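Ticket 354 – Open day, snack sorting table
Project: Gralisix
Site: Aston
Raised by: demonstration desk, Clukton
Category: Visitor demonstration / hand-held grippers
Priority: Normal, raised to High at 10:40
Status: Closed, one item carried over

Reported problem

During the morning run at the Aston open day, the right-hand gripper was dropping light packets. Visitors were being shown how two hand-held grippers are used to record a person sorting snacks, so that an arm can be taught the same job later. Boxes and tubs gave no trouble. Small foil packets slid out of the fingers on the way to the basket, and the recording had to be stopped and started again each time.

The desk also reported that the left gripper's position was jumping on the monitor whenever both tools came close together over the basket.

Log

09:50 Table set up as per the Barta sheet, with the printed turquoise mat down and the snacks spread out. Both grippers paired. Test recording saved under session 221.

10:15 First group of visitors in. Two drops in the first recording, both packets. The operator slowed down for the second recording and it made no difference.

10:40 Stopped the demonstration and asked the group to move on to the next table. Checked the finger screws on both tools with the small hex key. All tight. Checked the blue pads for dirt and found a thin film of something greasy on the right-hand tool, most likely from handling. Wiped both pairs of pads with a damp cloth and dried them.

10:55 Tried again without visitors. Packets now held better, but one still turned in the fingers when it was picked up by the corner. Asked the operator to take packets across the middle, with the sealed edges at top and bottom, and to stop squeezing once the packet was held. The trigger had been pulled fully home every time, which pushes the air in the packet to one side and makes it creep.

11:10 Next group in. The run was done over the red basket with one item in each gripper.

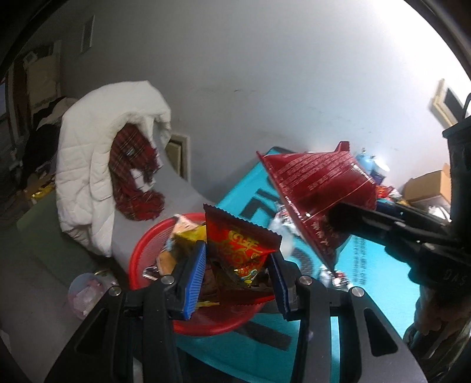
Does the gripper need a different pad for foil packets?
The standard pad is fine as long as it is clean. Softer pads were tried at Clukton in February and they wore through too quickly to be worth keeping.

11:30 No drops in this group. Left the packets as they were and moved on to the position fault.

11:35 Replayed session 221 at half speed. The jump on the left tool happens when the two grippers cross and one blocks the view of the other. It lasts a moment and then comes back, but the saved path has a spike in it. The same spike shows in the 10:15 recordings. Nothing wrong with the cable or the plug at the left handle; swapped the cable for the spare to be sure, with no change.

11:50 Changed the order of the task so that the hands take turns over the basket. The left hand waits at its own side of the mat until the right hand has moved away. Wrote this on the card at the front of the table so the afternoon operator has it too.

12:05 Recorded again with the new order. Path clean on both tools. A visitor asked to have a go and was shown how to hold a packet upright and steady for a few seconds before moving it – the pause gives a clear start point when the recording is cut up afterwards.
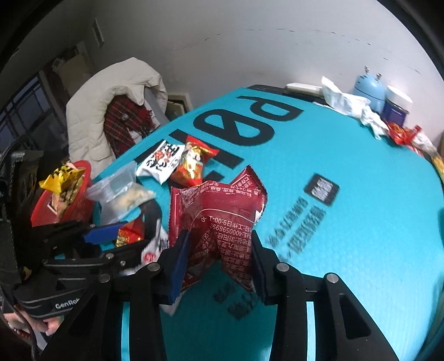
The pause also helps with new users, who tend to start moving before the fingers have finished closing. We have asked for it at every pick from now on, including by our own operators. It makes each recording slightly longer and the disk has plenty of room for that.

12:30 Break. Grippers on charge, pads wiped again.

13:20 Afternoon groups started. 13 recordings made before close. One dropped packet in the fourth, picked up by the corner by a visitor. No position jumps in any of them.

16:10 Table cleared. Recordings copied to the Clukton drive and checked that they open.

Cause

Greasy pads on the right-hand tool, together with too much squeeze on light packets. The position fault was a separate matter, caused by the tools crossing over the basket.

Action taken

Pads cleaned. Operators told to grip across the middle and use less trigger. Task order changed so that the tools do not cross. Pause added at each pick.

The two recordings from 10:15 have been marked as not for training. They can still be shown to visitors who ask what a failed pick looks like.

Carried over

The Barta sheet says nothing about cleaning pads before a session, and it still shows both hands working over the basket together. It needs changing before the next visit. Passed to the Gralisix document queue with a copy of this log. The spare cable is still fitted to the left tool and the original is in the lid of the case, tested and working.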